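Tumier Pando Indoor Basketball, Size 7

Composite cover over a butyl bladder, built for hardwood courts. Regulation size and weight for men's high school, college and adult league play.

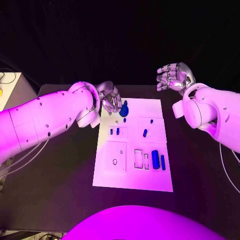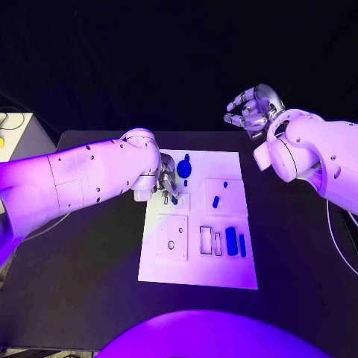 Channels are wider than on the previous Pando, which gives the fingertips more to hold on the release. Inflate to 8 psi with a moistened needle and recheck after 2 days. Not for outdoor use – asphalt wears through the cover quickly.

Circumference: 29.5 in
Weight: 22 oz
Cover: composite
Bladder: butyl
Carton quantity: 80
Team orders of 300 or more ship from Sarnberg. Printed logos: order before December.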